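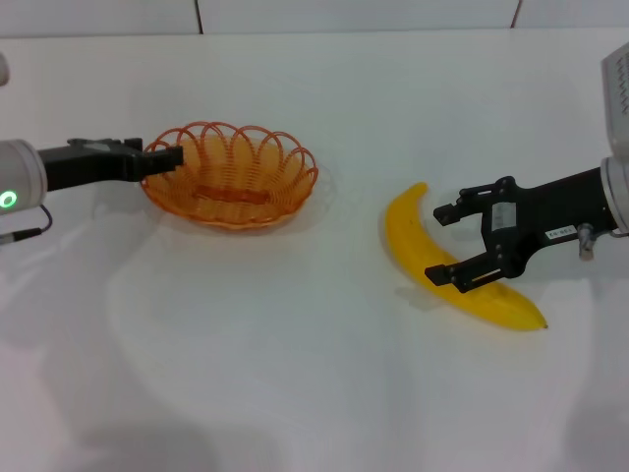

The Kallio fruit basket in orange, with banana for company.

Sinano Kallio fruit basket review
June 20, 2022

Quick one as I've got bread in the oven. A few of you asked about the orange basket after I mentioned it in the spring clear-out post, so this is what I think after using it since April.

Short version: like it, would buy again, wouldn't pay full price.

Got mine from the homeware place in Dilledbridge, the one up the steps past the chemist. It was £25 on the ticket, which made me put it down and walk off. Came back a fortnight later and it was reduced. Bought it. Should have bought two really, my sister wanted one and they'd gone by the time she got there.

Looks

Very orange. If you want something that melts into the worktop, keep looking. It's oval, and round the outside you get all these loops and arches, a bit like petals. On paper that sounds fussy. On a plain white table it looks cheerful and that's about all I ask of a fruit basket.

The shadows are the bit I didn't expect to enjoy. All those loops get thrown on to the table when the light's right, soft grey curly lines like a doily. Silly thing to like. I do though. You lose most of it on a dark surface so bear that in mind, my old oak table did nothing for it.

It also tints whatever's underneath very slightly orange, if what's underneath is white. Not a stain, just the colour bouncing about. I did wipe the table the first time to check.

Size

Smaller than you'd think from the shop display, where they had it piled up with fake lemons. Weighed what I could get in it comfortably and it came to 900 g of fruit, mostly apples and a couple of satsumas. You could go higher but then things start rolling off the top every time somebody shuts a drawer.

For two people, fine. For a family that gets through a bunch of bananas a day, no chance, get a proper bowl.
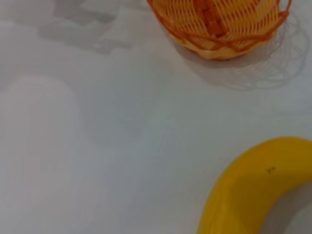 Bananas are the awkward ones in general. One on its own will go in if you lay it the long way, but a whole bunch sits up over the rim and squashes whatever is under it. I've ended up keeping them next to the basket most weeks. They ripen everything else too fast anyway, so no great loss. Apples, pears, plums, limes all good. Grapes I'd put in a dish, the little loose ones find the gaps.

It's light, 300 g on my kitchen scales with nothing in it. Good for carrying out to the garden, less good if you've got a cat who shoves things. Load the heavy fruit first and it stays put well enough.

Air gets in from the sides and that has made a difference. My old ceramic bowl used to have one mouldy satsuma at the bottom every single week. Had one since April with this, and that was my fault for going away and forgeting about it.

Cleaning

This is where it loses a mark. Dust and crumbs get into the loops and a cloth just skates over them. What works is a washing-up brush, warm soapy water, quick swish, rinse, upside down on the rack. Two minutes. I haven't tried it in the dishwasher and don't plan to. The label said hand wash and for once I'm doing as I'm told.

Don't leave soft fruit in it in hot weather. Peach juice down the curly bits – never again.

Compared with the Andadden one

I had the Andadden bowl before the ceramic one, so going back a bit. That was heavier and deeper and held loads more, but it had rubber feet that came off and left marks on the table. Kallio is prettier and easier to lift with one hand. If you only care about how much goes in, the Andadden wins. I wouldn't swap back.

Niggles

Bright colour won't suit everyone. The shop had a green as well, which I thought was a bit much, and a white that had sold out.
Too small for entertaining.
Came in far too much packaging, a great big box full of shredded paper. Still finding bits behind the bin.

Good bits

Light. Fruit keeps better. Makes a dull table look like somebody lives there. Doubles as a bread roll basket if you put a napkin in it, did that for a birthday lunch and had three people ask were it was from.

Four out of five. Wait for the sale if you can, and go for the orange.

Right, bread.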